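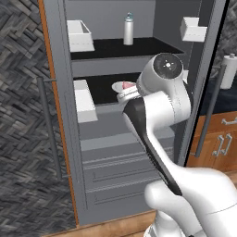

A white bowl with a pink interior at the front of the lower shelf.

The ferry from Ostomden was late, and by the time it docked the wine shop had already taken its sign down. The last customers stood in line with their carts anyway. Everybody had been told the prices would be cut on the final day. I had my doubts, and the first bin proved me right. The same red I had bought in the spring was now "closing offer, was higher," and it cost exactly what it cost in the spring.

I had worked out of Ciltodell for 9 years, hauling cases across the water for a chain of three bars called Gavalas. The new customs rule was supposed to be simple. A van could bring back 300 bottles without papers, and after that you paid. The man from the trade office had stood in the terminal with a slide show and said the change would hardly be noticed. I asked him who had been asked whether they noticed. He said there had been a survey. I asked to see it. He said it was being finalized, and it was still being finalized when the second shop on the harbor road closed.

Now it was the turn of the big one, Iduto, which sold more wine than the rest of the harbor put together. A letter was taped inside the door. It thanked us for our loyalty and blamed "trading conditions." It mentioned an exciting new online service starting in August. I read it twice looking for the staff and they weren't in it.

The cashier had a badge that said Happy To Help. She rang up my cases without looking at me.

"Will they move you to the online thing?" I asked.

"They said there would be opportunities."

"Did they say what kind?"

She tore off my receipt. The total was 1,219, before the duty. I checked it line by line at the counter while the people behind me sighed. One case had been charged twice. She took it off and said the system had been doing that all week. I wondered how many people had read their receipts all week.

At the terminal the officer opened the back of the van and asked how many bottles. I told him. He asked if I was sure. I said I was as sure as his office was that none of this would make a difference, and he wrote something down, slowly, and waved me into the inspection lane.

It was a long wait. A coach went by, then a truck with the Iduto name half scraped off its side, running high and empty toward the boat. On the radio a minister was saying the harbor had a bright future as a visitor destination. Across the road someone had already put a board up over the shop's front window, and a gull was walking along the top of it.

The officer came back and told me to take everything out.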